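Courses Timetable Reading lists Staff Contact
Short Courses > Food and Households > Week 4
Filed under: handouts, table and kitchen history

Week 4: Reading a household inventory
Tutor: Rajitha Munasinghe
Revised July 2019

Last week we looked at wills. An inventory is a different kind of record. It was usually drawn up after a death, by neighbours who walked through the house and wrote down what they found, with a value beside each item. The Rindport set holds 537 inventories, and between them they list 3,597 entries for plates, dishes and bowls. We will use only a small part of it.

Start with the order of the rooms. Most lists begin in the hall or parlour and end in the yard. If a room is missing, it may have held nothing worth writing down, or its contents may have belonged to someone else in the house. The list alone will not tell you which.

Tableware is often lumped together. "Two dozen of old plates" may cover several sizes and more than one material. Pewter was often valued by weight, so a clerk who cared about pounds and ounces might leave out the number of pieces.

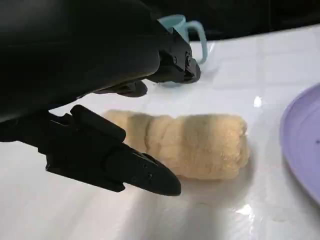 Fig. 1. White table surface.

Where a table is named, check whether a cloth is named with it. Linen was costly and was normally kept in a chest, so it may turn up in a bedchamber, well away from the table it was used on. In the Gultitville lists the linen has a section of its own, at the end. Read that first if you are working on meals.

Values need care. They are second-hand prices, and neighbours tended to set them low. Compare one entry with another in the same list before you compare it with a list from another town.

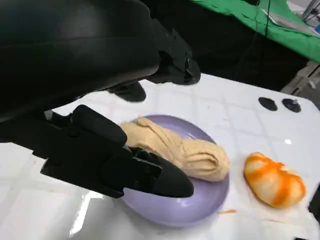

Why do cheap wooden plates so seldom appear?
They were worth very little, and the men making the list often put them under "other lumber" or left them out. A house with no wooden plates in its inventory may still have used them every day.

Words also change their meaning. "Dish" can be a serving piece, a measure or a whole course of food. "Board" may be a table top laid on trestles — look for a frame or trestles in the same line. Bhattacharjee's word list, in the reading pack, covers most of the terms you will meet.

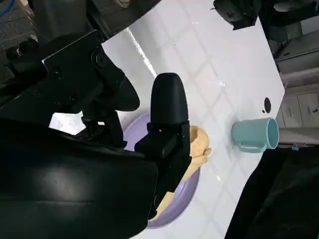 Spelling is the other common trouble. The same clerk may write "platter" in different ways on one page. Say the word aloud before you look it up, and copy it into your notes as it stands, with the modern form in brackets.

For next week
Read the 2 inventories in the pack and mark every item used for eating or serving. Bring your list to class. The Joniris transcripts are due back by the end of November.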